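Stallmont Owners' Forum
Board: Grounds, Pool and Guest Rooms
Topic: Replacement of the shared pool liner, proposals and objections

stallmont_office
Members are advised that the liner of the shared pool has reached the end of its service life. Two firms have submitted written proposals. Braltari offers a reinforced membrane, welded on site. Hopkin offers a standard vinyl liner, supplied in one piece. The Hopkin proposal is lower in price by 2000 dollars. Comments are invited in this thread before the matter goes to a vote in September.

unit_twelve_owner
Thank you for the notice. I would support the Braltari proposal. The pool has a step at the shallow end that was altered by a previous contractor, and a liner made in one piece fitted poorly there the last time. A membrane welded in place can follow the shape of the step. I would ask the office to confirm whether the drain fittings are included.

north_terrace
I must respectfully disagree with the previous poster. The poor fit was the result of incorrect measurements, which the supplier acknowledged in writing. If Hopkin measures the pool after it has been emptied, the same fault should not occur. A difference of 2000 dollars is considerable when the reserve fund must also pay for the pump.

stallmont_office
In reply to unit_twelve_owner: the drain fittings are included by Braltari. Hopkin lists them as a separate item at 600 dollars, so the true difference between the proposals is smaller than first stated. We apologize for the omission.

north_terrace
The correction is noted. It still leaves a difference in favor of Hopkin.

lakeside_pair
We have no fixed opinion on the material. Our concern is the length of the closure. Several owners let their units during the season and must inform guests in advance. Would the office state how long each firm expects the pool to be out of use?

stallmont_office
The items now open under this topic are set out below for ease of reply.

1. Length of closure. Braltari requests 30 days from emptying to refilling. Hopkin has not committed to a period.

2. Guest rooms. The two rooms beside the pool will remain available during the work, with fresh bedding supplied as usual.

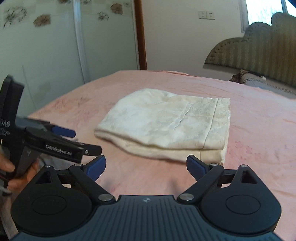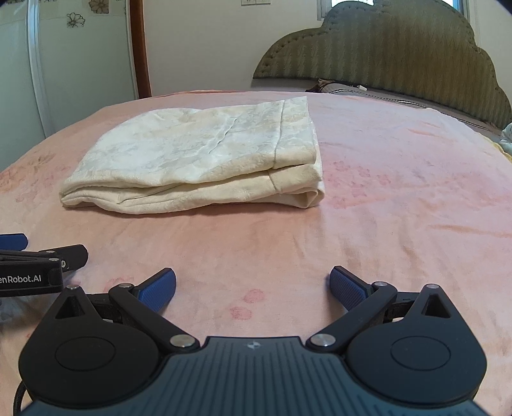 3. Water. The meter at the pool house read 1543 at the last inspection. A further reading will be taken before refilling, and the cost will be shared in the customary manner.

4. Pump. Zanen has been asked to inspect the pump while the pool is empty. No charge applies to the inspection.

unit_twelve_owner
On item 1, I do not consider it acceptable that Hopkin has given no period. A firm that cannot state its dates should not be placed before the owners for a vote.

north_terrace
That seems unduly strict. The office could simply write to Hopkin and set a deadline for the answer. I would also question whether Braltari allows for rain, as welding cannot be carried out on a damp surface.

lakeside_pair
We agree that both firms should answer in writing. On item 2, please confirm that guests in those rooms will have access to the side gate during the work.

stallmont_office
Access by the side gate is confirmed. Letters have been sent to Hopkin regarding dates and to Braltari regarding rain delays. Both replies will be posted in this thread when received, and the topic will stay open until then.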